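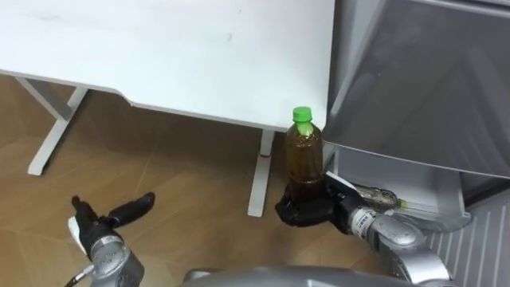

The Long Way to a Short Film

A twelve-minute film about a ferry ticket office took Dindo Talavera the better part of three years. It is called Pramska, after the island the ferry goes to, and it opens the shorts programme at the Velmont festival on Sun 27 October.

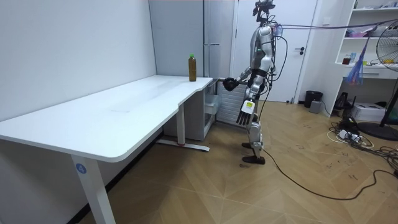

Words: Festival desk
Reading time: four minutes

Talavera did not set out to make a short. The first script ran to 100 pages and followed three generations of a family who sold tickets for the crossing. He sent it to every fund he could find an address for. Two wrote back. One asked whether it could be set in a city.

"I read it again on the train and there was one part I still liked," he says. "It was the part where the woman in the booth won't sell a ticket to her own brother. Everything else was there to explain it."

So he kept that and threw out the rest. The new script had nine pages and two speaking parts. The brother wants to leave the island on the last boat of the season. His sister tells him the boat is full. Behind her, through the glass, we can see that it isn't.

The money came from Halvorsen, a small production company that mostly makes programmes about boats and fishing for regional television. They had a crew who were used to bad weather and they lent it to him for a week in March, between other jobs. In return he edited two of their series for nothing. He reckons that was a fair price.

Filming on the real quay proved difficult. The working ticket office could not close, so the crew built a second one 30 metres along, out of an old bus shelter and some borrowed windows. Passengers kept queuing at it. A few of them are in the finished film, standing in the background with their bags, and Talavera went down the line afterwards asking for signatures.

The sister is played by a stage actress of 70 who had never worked in front of a camera. She asked for the whole argument to be shot in order, from start to finish, every time. They did 44 takes over two evenings. The one used in the film is from the second evening, when the light had nearly gone and the lamp in the booth was doing most of the work.

There is almost no music. The sound of the ferry's engine starts low under the first shot and stays until the end, when it stops. Talavera recorded it himself from the car deck at Plomis, on the mainland side, and had to go back twice, the first time for wind and the second for a dog.

Early viewers have split over the ending. The brother sits down on his suitcase and the film cuts to black before he has spoken. Some people wanted to know if he gets on the boat. Talavera says he shot a version in which he does, and another in which he walks home, and that both are on a drive in his kitchen.

He is writing again now. The new script is also set on the island, in winter, when the office is shut, and it has reached page 30. He would like it to be a feature this time, though he has not yet shown it to anyone at Halvorsen.

Pramska screens with five other shorts. The director will take questions afterwards.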